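Subject: Re: [treloar-makers] Fandorow open day, who went?
Date: Sunday, September 15, 2019
List: treloar-makers

> I got back from the Fandorow open day in Bidosdale and I'm still
> buzzing. They have a robot arm cooking! You pick a job from a card,
> it looks at the counter and off it goes. They told us it has done
> 2,874 practice runs over the summer and it learns from all of them.
> I really think we should look at getting an arm for the Treloar
> shop. The man at the desk said a kitchen helper for seniors is the
> next step. Did anybody else from the list make it over there? I
> would love to hear what you thought.

I made it over there, second group of the day, and I'm going to be the grump. Sorry. I had a good time, the coffee was fine, and the folks running the demo were patient with a lot of questions from me. But "a robot arm cooking" is a big stretch for what I saw, and if we're going to talk about spending shop money I'd like us to talk about what it did.

In my group there was no cooking. There was a pot, and there was moving things near the pot and in and out of the pot. Nothing got heated while I was in the room. The cards all had food words on them, which I think does a lot of the work on people's imaginations. If the card said "move the lump to the bin" we would all have gone home a lot calmer.

The part I did like was the monitor at the side showing what the camera on the wrist gets. I spent more time with that than with the arm. You find out pretty fast how little it has to go on once it gets down close. Its own two fingers take up the middle of the view, and the pot is often half out of it.
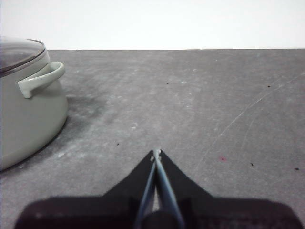 So it has to remember, or guess, where the rest of the pot is, or else get that from the other camera, the one that stays put. I asked which of those it was. The first answer I got was "it fuses them." The second answer, after I asked again, was that if you cover the fixed camera it mostly stops working. I'd have led with that one. It's a perfectly respectable answer and it tells you something you'd need to know before bolting one of these up in our shop, where people walk in front of everything.

About the 2,874 runs. I asked about that too, since it was on the poster. A "run" is any time somebody pressed start. It includes the ones that were stopped, and it includes the ones where a person was steering the arm by hand the whole way, which I gather is how it gets taught in the first place. That's a normal way to do it as far as I know. But "has done 2,874 runs" and "was led through a lot of these, and did others by itself, and we're not saying how many" are different claims. I asked for the split and they said they'd email me. Nothing so far. If it shows up I'll post it to the list.

What I can give you is my own tally, for whatever it's worth. I stayed through 6 tries. The job was lid off, sweet potato in, lid back on. I had it down as two that went all the way through with no help, one that I'd call a pass if you're in a good mood (lid back on crooked, somebody straightened it), and three where a person stepped in. The slowest of the good ones took 212 seconds. My mother could have had the thing peeled in that time and she has bad hands.

I know six tries isn't much. I'd have stayed for more but they moved us along to the gift table.

Another thing to think about before anybody gets too excited about seniors' kitchens is how tidy the setup was. One pot. One sweet potato. Blank wall, bare counter, plenty of room between the two, and no cutting board, towel, mail, cat or pill bottle anywhere near it.

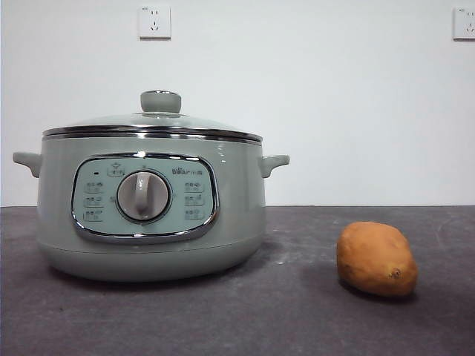 I asked if they could leave my coffee cup on the counter during a run, just off to one side. They were nice about it but the answer was no, not during the public sessions. I don't hold it against them too much, a demo is a demo, and I wouldn't want some stranger's coffee next to my equipment either. But I've been to enough of these (the Stodevmont one in August was the same story with blocks) that I've come to think the thing you're not allowed to change is the thing to write down.

A few smaller notes, in the order I find them on the back of my handout:

The sweet potato is a better test than it sounds. It's lumpy, it rolls in a funny way, and you can't assume where the middle of it is. I'll give them credit there. The thin fingers had trouble with it and they didn't hide that.

The dial never got touched in my session. I asked if the arm can turn it and was told "that's on the list."

The labels on the pot's panel are small, and what I could make out looked like Chinese, which I don't read. So I asked if the robot reads them. No. It doesn't know what any setting is. Keep that in mind when somebody says it cooks.

One of the tries that needed help went wrong before it reached anything at all. It came down with the fingers shut and hung there over the counter, and then the operator hit stop. I asked what happened and the operator said "it does that," which was my favorite answer of the day and the one I trusted the most.

On us buying one: the desk told me 73 hours of hand-led practice went into the lid part alone. I have no way to check that, but say it's true. Who here has that kind of time? We couldn't get the bandsaw fence fixed between June and now. An arm that has to be led around by hand for weeks to learn one lid, and then maybe needs it all over again when somebody brings in a different pot, is a hobby for one very devoted person. If that person is on this list then please speak up, I'd help carry it in.

If folks do want to take this further I'd suggest a few of us go back on a weekday when it isn't a show, bring our own pot, and ask to see ten tries in a row with no picking. If they say yes to that I'll soften up some. If it gets six out of ten with our pot I'll buy the donuts.

And to the original poster, which session were you in? You said you pick the job from a card. In ours the operator picked the card. I'd like to know if that changed between groups or if we just remember it differently.

I have the handout if anybody wants a copy. It's mostly a poster shrunk down but the back has a phone number for group visits.

--
treloar-makers list. Reply goes to everybody. To get off the list, send a blank message with "leave" in the subject line.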